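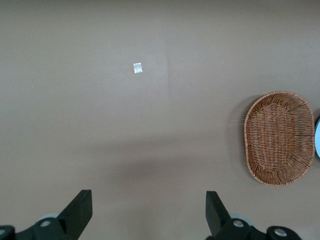
クライヴさん、お世話になっております。フルトコム(Flultcombe)の共同食堂「ガヤルド」の片づけ、前回の報告からだいぶ間があいてしまってすみません! 12月に助成をいただいてから、備品の整理と卓上まわりの見直しをちまちま続けてきまして、ようやく「進みました」と言えるところまで来たので、まとめて書きます。いちばん変わったのはやっぱりテーブルの上です。以前は調味料の瓶やらチラシやら誰かの老眼鏡やらで、お皿を置く前にまずどかす、という作業が必要だったんですが、今は灰色がかった茶色の天板が広々と見えていて、右手に楕円の編みかごがひとつ、あとは小さな透明っぽい小袋がぽつんとあるくらい。この小袋みたいな細かいものが、今回の報告のほぼ主役です。

まず小袋類の話から。引き出しという引き出しから出てきました。塩、砂糖、ソース、中身のよくわからない白っぽいもの、お菓子の箱に入っていたらしい乾燥剤。全部出して数えたら906個ありました(数えたのは私です、午後がまるまる飛びました)。期限が読めるものと読めないものに分けて、読めないものは思い切って処分。残ったものは種類ごとに蓋つきの容器へ移して、厨房側の棚に置いています。乾燥剤は食べ物と同じ場所に絶対に置かない、というのも今回決めて、棚の扉の内側に大きく書いて貼りました。字が下手なのはご容赦ください。

次に、かご。これは買うかどうかずいぶん迷ったんです。最初の計画書ではプラスチックの仕切りトレーを入れることになっていましたよね。見本を借りて置いてみたら、事務所の書類入れにしか見えなくて、カラムさん(カラム・ピアース、ご存じのとおり配膳担当です)にも「ここでご飯を食べる気がしない」と言われまして。それで、赤みのある茶色の浅い編みかごに変更しました。パンを入れてもいいし、おしぼりでもいいし、食事が終わったら空にして置いておくだけでもそれなりに見えます。編み目に細かいくずが入りやすいのは困りもので、今は週に一度、古い歯ブラシで掃いています。もっといい方法があればぜひ教えてください。

かごは全部で40個ほしいところ、予算の都合でまず6個だけ入れました。ブロドブリッジの荒物屋さんで、値引きは断られましたが配達はしてもらえました。残りをどうするかは夏前にご相談させてください。同じ形のものがまとめて手に入るかどうか、お店もまだはっきり言えないそうです。

天板の手入れも始めています。つやのない表面なので、汚れは目立たないんですが、白い粒やほこりはけっこう目立つんですよね。写真でも右上のほうに白い点がちょこんと見えていて、見返して「あっ」となりました。布巾を乾いたものと濡らしたものの二枚使いにして、乾いたほうで先に払うという順番を当番表に足しました。濡れ布巾から始めると粒が隅に寄るだけで、あとで結局もう一回拭くことになります。

遅れているものも正直に書いておきます。食器棚のラベル貼りは7段のうち半分も終わっていません。ヴュナード(Vunard)のラベル用紙を頼んだら、サイズ違いが届いて交換待ちです。それから、忘れ物の箱の置き場所がまだ決まっていません。入口に置くと通り道が狭くなるし、奥に置くと気づいてもらえないし、今のところ私の机の下です。足が当たります。

お金のほうは、かご代と容器代を払って、当初の枠の中に収まっています。トレーをやめた分をかごに回した件は、費目が変わるので書類が必要かもしれません。領収書は別便でお送りしますので、必要な様式があれば知らせてください。

次にやるのは、ラベルの残りと、椅子の脚のフェルトの貼り替えです。あと、できれば壁際の棚の中身も全部出したい! 開けるのが少し怖い棚なんですが、カラムさんが付き合ってくれるそうなので、やってしまおうと思っています。

2020年5月5日
共同食堂ガヤルド 備品整理担当より

追伸:小袋の数の内訳表もあります。ご入り用でしたら領収書と一緒に入れておきますね。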